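Lurnora Gem Club Newsletter
December 25, 2022

Solids, doublets and triplets: a happy year of looking at opals sideways

By Ruth Rengifo

I bought my first opal 17 years ago from a tray at the Chambi gem fair, and I got it home before I worked out it was a triplet. I still wear it! It's a cheerful little thing, green and blue with a flick of orange when I reach for the kettle, and I paid a fair price for what it is. But I did think I was buying a solid stone, and I've been keen on learning the difference ever since. A few newer members asked me to put my notes in the newsletter, so I have.

A solid opal is one piece of natural opal, cut and polished. Sometimes it keeps a bit of its own host rock on the back, and that's fine. A doublet is a slice of opal glued onto a dark backing, often ironstone, black potch or glass. The dark backing makes the colours jump. A triplet has a thinner slice again, with the same sort of dark backing underneath and a clear dome of quartz or glass over the top.

All three can be lovely. I want to say that early, as people get snooty about doublets and I own 2 that I wouldn't swap for anything. What matters is that the label says what it is and the price matches.

Looking from the side

Turn the stone and look at it edge on. With a loose stone this is easy. You are looking for a join, and a join made by a person tends to be dead straight. In a solid with natural potch behind it, the line between colour and backing usually wanders up and down a bit. Some good doublets are made with wavy joins to follow the colour, so a wobble on its own doesn't settle things, and with a really good one I'd hand it to a gemmologist before spending proper money.

Triplets are the easiest of the lot once your eye is in. From the side you can see straight through the clear top, and the colour sits in a thin layer well below it. The dome is often taller than you would bother to leave on a solid, too.

Set stones are harder. A closed bezel hides the whole edge and the back as well. I'm always happier with an open-backed setting, and I've started asking sellers whether they have a photo of the stone before it was set. Plenty of them do – cutters love showing off their work – and if they don't, I ask for the description in writing on the receipt.

Looking after them

Solid Australian opal from most fields is quite happy with lukewarm water and a drop of mild soap. Use a soft cloth or a very soft brush, and do it in a plastic bowl away from the plughole (I have a story about an earring, ask me at the next meeting). Doublets and triplets should only be wiped with a damp cloth. Leave them soaking and water can creep into the glue, and then you get a foggy grey patch that spreads in from the edge and doesn't come back out. Keep all of them out of ultrasonic cleaners, and take your rings off for gardening.

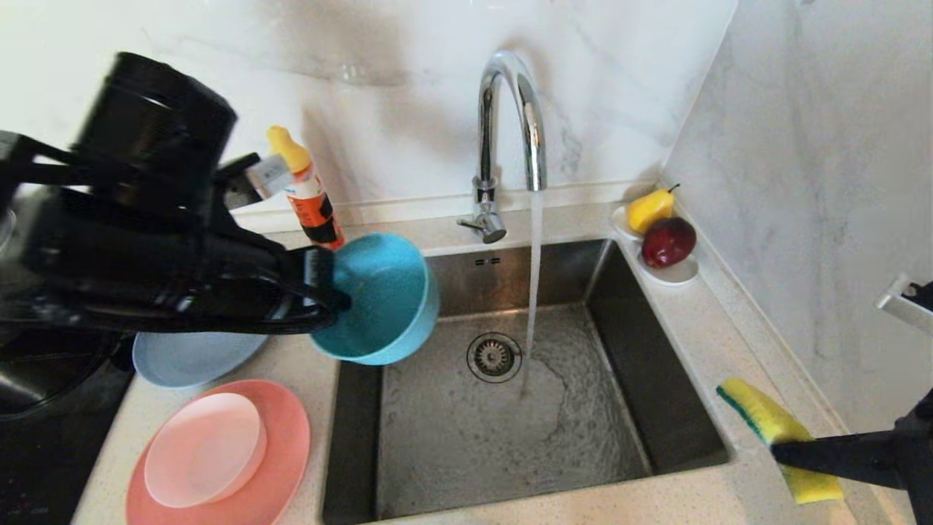
What I paid, and what I'd pay now

My best buy so far is a solid crystal opal pendant from the Tirivus estate sale. It cost $938, more than I had ever spent on a stone, and I walked round the room 3 times before I put my hand up. The pattern is broad patches of red and green that hold their colour from nearly every angle. I've looked at it under the kitchen light, on the back step and on the tram, and it's gorgeous in all of them.

That's my other bit of advice: move the stone about. Jewellery shops have very flattering lights. Ask to take it near the door, or step into some shade with it, and see how much colour stays. A stone that only shows colour under a spotlight will spend most of its life looking a bit flat on you. Rock it left and right as well, then spin it a quarter turn. If it goes dark when you face it straight on, it'll go dark for whoever is looking at you across the table.

For a first opal I'd still say buy a doublet. You get strong colour for modest money, it makes a terrific pendant, and you'll learn heaps from owning one. Earrings and pendants cop far fewer knocks than rings, so start there.

Bring yours along

We're doing an opal table at the next Tramport meeting. Bring anything you have, labelled or mystery, and a loupe if you own one. I'll bring the triplet that started it all, and the doublets, and I'd love to see some boulder opal if anyone has a piece tucked away in a drawer.

Recent items
Reading hallmarks on secondhand silver
Restringing pearls: knots, silk and patience
Garnets that aren't red
Notes from the Chambi gem fair

We use cookies to remember your newsletter preferences. Accept | Manage settings

Contact the editor | © 2022 Lurnora Gem Club | Back to top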